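Search this community
Search for topics, posts or people

Company reported record earnings but the shares fell the next morning. Did I misread the report?

Nouhaila Ouazzani
Jan 12, 2018

I own 400 shares of Drundley, the household goods company, bought over several years through my regular brokerage account. It is my only individual stock. Everything else I have is in index funds.

Their quarterly results came out after the close. The headline was record quarterly profit, $1,764 million, against $1,624 million for the same quarter the year before. Sales were up as well. I went to bed thinking it was good news, and by the time I looked the next morning the stock had dropped quite a bit and kept sliding until lunch.

I read the press release twice. There is a paragraph near the end where they say they expect the current quarter to be "softer than previously indicated" due to currency and weak orders from two overseas markets. They did not give a number for it. They also said the next results will be out in April.

What I would like to know is whether that one paragraph is enough to explain the drop, or if there is something in the tables I should be looking at. I'm also wondering if I should wait for the April report before deciding whether to sell. I don't need the money right now.

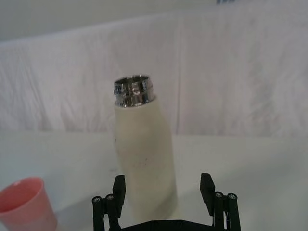
Bouchra Amrani

You didn't misread it. The profit number is about a quarter that is already over, and most of the people who trade the stock for a living had a good estimate of it weeks ago. The price before the report already included a good quarter. What they did not have was the comment about the current one, and that is what the price moved on.

Some things to look at in the tables, since you asked:

Compare operating profit to net profit. If net profit grew and operating profit did not, the record may have come from a lower tax bill or from selling something. Drundley sold its Clorgate paint business last year, and I would check whether any of that gain landed in this quarter. It would be in the notes under discontinued operations or other income.

Look at inventory on the balance sheet. If it is growing a lot faster than sales, the warehouses are filling up, and that fits with weak orders.

Look at earnings per share as well as total profit. If they bought back stock, the per share figure will grow faster than the business did.

On currency, a company that sells abroad and reports in dollars gets fewer dollars for the same sales when the dollar is strong. The release will often give a "constant currency" sales figure next to the regular one. If sales in constant currency are still growing, then that part of the warning is less of a worry to me than the orders part. Falling orders mean customers are buying less, and that can go on for several quarters.

As for April, there is no rule that says you have to wait or that you have to sell. I would ask how big the 400 shares are next to everything else you own. If it is a small slice, you can afford to hold and see. If it is a third of your savings, I would trim it -- warning or no warning. Check what you paid for each lot first, as the tax can be quite different depending on which ones you sell.

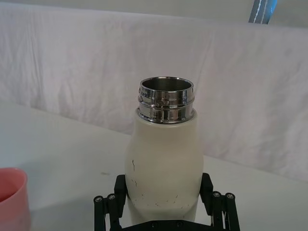 One more thing on timing. Companies sometimes put out a second warning between reports if things get worse than they expected. You can sign up for email alerts on the investor page of their website so you get it the same time everyone else does. The call with analysts is usually there too as a recording. Skip to the part where they take calls, where management has to say more about the overseas orders than they put in the release.

Ait Ali

Same thing happened to me with Gillau. Great quarter, bad outlook, stock went down. I had 500 shares and sold all of them that morning, and then it came back by the summer. Other times it doesn't come back. I would not do anything the first day.

Also the news sites only put the profit in the headline so you have to read down to the outlook part. Now I read that part first.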